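Notice to Readers: The Autumn Review of the Wardrobe

As in previous years, this household has carried out its autumn review of the wardrobe, and the findings are set out below for those readers who asked in September whether the practice would continue. It will. The winter coats have come down from the loft and the linen has gone up to replace them.

The principal change this year concerns hangers. When we moved to Greltham we inherited a rail that had been filled over a long period without any policy whatsoever. There were padded hangers, hotel hangers, moulded plastic ones with broken clips, and a great many bare wire ones from the dry cleaner on Jolbridge Road, which leave a rust line on a white collar if left in a damp cupboard. My husband regarded the matter as closed. I did not.

Following correspondence with Khadija Ashour, whose advice on linen has appeared on this blog before, it was decided to adopt the coated wire hanger as standard for shirts and blouses. It takes up very little width on the rail – the chief consideration in a house with one built-in cupboard – and the coating spares the cloth. Heavy coats remain on the broad Hedlund hangers and are not affected by this notice.

Before any hanger is returned to the rail it is laid flat on a table and looked over. Attention is given to the neck, where the wire is wound round itself, and to the small bends at the shoulders, where straps are meant to sit. A pale surface is best for this work, as a bent bar shows up clearly against it.

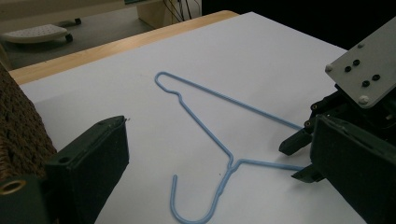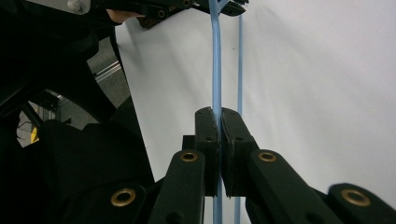
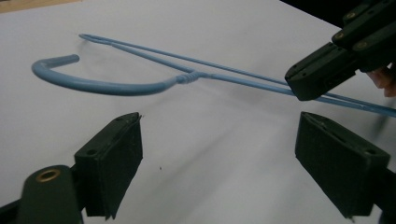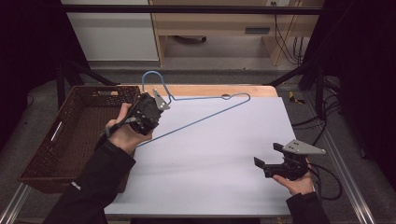
The blue wire hanger on the white board, with the basket to its left (last picture).

Hangers which fail inspection are divided into two classes. Those with a slight bow in the bottom bar may be straightened by hand, working from the middle outwards and without haste. Those on which the coating has cracked are withdrawn from use with clothing, although they may be kept for the shed, where Josphat Were has hung his onion strings from them for some years with good results.

Readers have also asked about numbers. The present allowance is 20 hangers per person, to be held to until spring. A shirt for which there is no hanger must displace another shirt, and the displaced shirt goes into the bag by the front door. Requests for an exception have been received from within the household and are under consideration.

The position on trousers is not settled. A folded pair will slide along a thin bar, and a strip of felt has been proposed. I shall report on the felt when I have bought some.

Posted 10/31/21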